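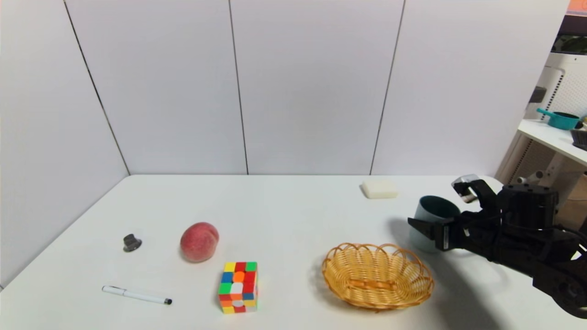
Ivanyshyn reckons you should never buy a house from a person who's crying, and I'd have listened if the message had come through before I signed instead of forty minutes after.

So now I own a place in Wadeo. It has three rooms, a tin roof and a peach tree that leans on the fence like it's waiting for a bus. The woman who sold it to me cried the whole way through the paperwork, then stopped all at once, blew her nose and asked for 2,000 more for the tree.

"The tree's extra?" I said.

"The tree's the good part," she said.

I offered 700. She took it so fast I felt a bit sick.

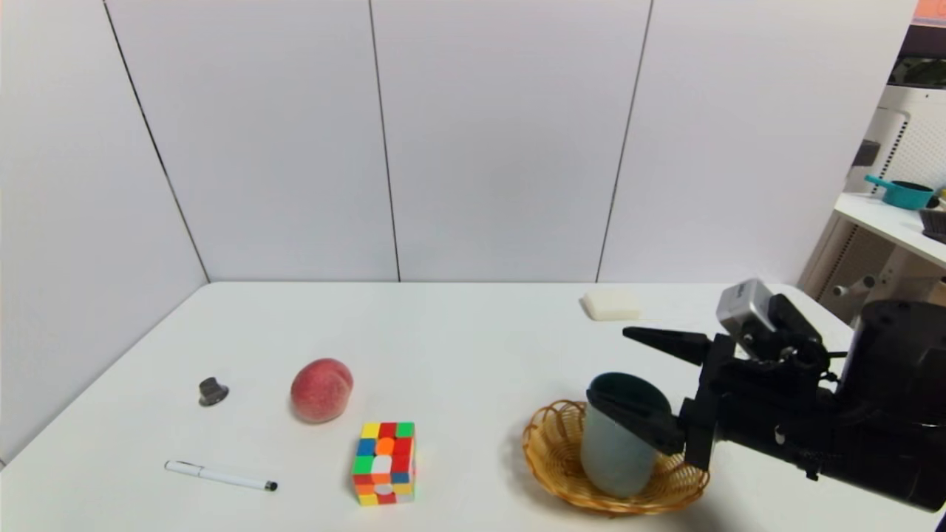
Dodik

You need to understand that I'd never grown a thing in my life. I had a cactus once and it went soft. But I moved in at the end of April with one suitcase and a kettle, and the first neighbour I met leaned over the fence and said, "Oh, you've got the tree," in the voice people use for a diagnosis.

Apparently everyone on the street had an arrangement with it. The house on the left got whatever dropped on their side. The house on the right got first pick, on account of something that happened to a goat. The kids got anything they could reach from the footpath without climbing. There was a notebook that went with all this, and it was in my kitchen drawer under the takeaway menus. Last summer's total was written on the final page – 1,338 peaches, underlined twice – and next to it, in smaller writing, 109 kept.

I sat on the kitchen floor and read the whole notebook. It was mostly numbers, but every so often she'd put in a line of something else. Hail. Wasps bad. He would have liked this one. That last one turned up a lot, and then for a few years it didn't, and then it came back.

Well, what would you do? I rang her. It was nearly nine at night and she picked up on the first ring, and I could hear a telly going and someone laughing at it.

"I've got your notebook," I said.

"It's the tree's notebook," she said. "Have you watered it?"

I hadn't. She told me how, and it took a while (there's a trick with the hose and an old bucket with holes in it), and then she asked what colour I was going to paint the kitchen, and was rude about my answer.

When we'd hung up I went out in my socks and put the bucket where she'd said. The light was on next door. I found a pencil, turned to a clean page and wrote, Watered. Then I couldn't think what else to put, so I wrote down the goat.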